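# Chapter 3: Keeping Track of Stock

Draft for Stella Mrema to look over. Exercises still to come.

Start with a shop. Small one. Peninah Obura sells dry goods in Khaemba, mostly rice, beans, soap, cooking oil. In January she bought 100 bags of rice and wrote it down. Good. Then she sold some and wrote down most of it. Less good.

By the end of the month her book said one thing and the shelf said another. Which one do you trust? The shelf, always. But you still need to know why the book is wrong, and thats what this chapter covers.

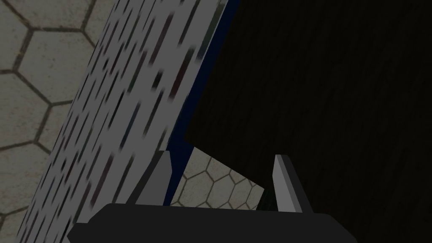 Three terms first, you will need them all the way to Chapter 6.

**Opening stock.** What you have when the period starts.

**Closing stock.** What is left when it ends. Counted by hand, not guessed.

**Shrinkage.** The gap between what the book says should be left and what is really there. Theft, spoilage, bags torn open, sales not written down. Mostly the last one, in small shops.

The basic sum: opening stock, plus purchases, minus closing stock. Gives you what went out. Compare it with recorded sales, in the same units. Bags with bags, never bags with money. Students mix these up every year.
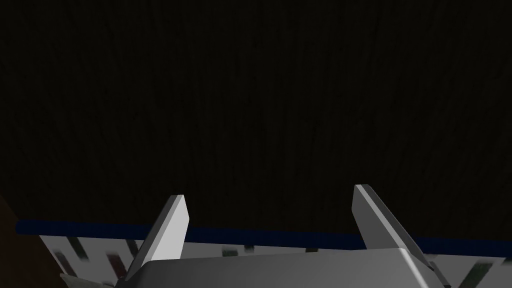
Now a bigger case. Prurari, a wholesaler, holds some 3,000 cartons. Rehema Muli runs the stock desk and doesn't count everything at once. Takes too long, and trucks keep comming. She counts one section each morning before loading starts, then moves to the next. This is called cycle counting. See 3.2.

Her last full round came up 271 cartons short. Sounds terrible. Nearly all of it traced back to a single delivery entered twice. A paper mistake, fixed with one line in the book.

Keep both cases handy. We go back to Obura's rice in 3.1 and work the sum line by line, so have a pencil ready and rule four columns: date, in, out, balance.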